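Can a machine tidy a table yet?

December 28, 2018

The office at Narnitz is above a tile shop, up a flight of stairs that the engineers say no machine of theirs will be climbing any time soon. The company writes control software for two-armed robots. Its lead engineer, who asked that we leave her name out of it because she speaks for a team, has been on the job since it was three people and a rented desk.

I went in with one question. Can a robot do the chores yet, at home or in a shop?

"Some of them, slowly, if you set things up its way," she said. "Ask me to have one clear your kitchen bench tonight and the answer is no."

Most of the work at Narnitz is done in simulation. The program they use is called Trikton, and it lets the team put an arm in front of a table of ordinary things and try the same job over and over without breaking anything. A typical job is tidying: books onto a shelf, small things into a tray, leave the plant alone. A person would do it while talking on the phone.

"A book is a good test," she said. "When it's lying flat there's nothing to grab. You or I slide it to the edge of the table, or get a fingernail under the cover. We don't think about it. The arm has to be taught every bit of that, and then you give it a thicker book and it has to cope with that as well."
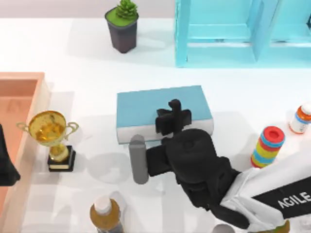

Løken, which runs homewares shops and has been following the project, would sooner see a machine that can face up one shelf properly than one that can half do everything. The engineer has heard the same from other retailers and doesn't disagree.

"They're right to want that," she said. "A shop has aisles the same width and shelves the same height, and somebody has a list of what goes where. A house has none of that. Your shelf is different from mine, and you've put a trophy on the table for reasons of your own."

I asked how well it goes at the moment. She pulled up the last batch of runs. The team had set 2,514 tidying jobs in simulation, and the arms finished 950 of them with everything in its proper place. The rest ended in a drop, a knock or a time limit. One common fault is putting an object down too close to another and then tipping both over on the way out.

"People see the 950 and look disappointed," she said. "In February we couldn't have shown you a number worth writing down."

Simulation has its limits, and she was quick to list them. Soft things are hard to model. So are things that slosh or stick, or that come out of the box a bit bent. A tea towel is still miserable. The light in the program behaves itself, while the light in a real kitchen comes through a window and moves across the bench all afternoon. Glare off anything shiny can throw out the robot's idea of where the edge is.

Speed is the other trouble. A job that takes a person a few seconds took one of the test arms 42 seconds on a good day. She doesn't see that as a big worry for a house where everyone is out at work. On a shop floor with customers about, it matters more, and so does having a heavy arm swinging around near a pram.

"You can run it after closing," she said. "Then you have to ask who fixes it when it gets stuck in the middle of the night with its hand behind the vases."

Braller, a flat-pack furniture maker, has asked the company to look at packing instead — hinges and screws into bags, bags into boxes. She thinks that sort of work will come first. The parts are the same every time, and a mistake can be caught at a scale before the box is taped shut.

As for the home, she wouldn't be drawn on a year. She did say what she would need to see before having one in her own place.

"I'd want to move the furniture and not tell it," she said. "If it sorts itself out, good. If it stands there waiting for me, then I've just got another appliance to look after."

She has 2 kids and does the dishes by hand. The dishwasher has been broken for a while, and the part is on order.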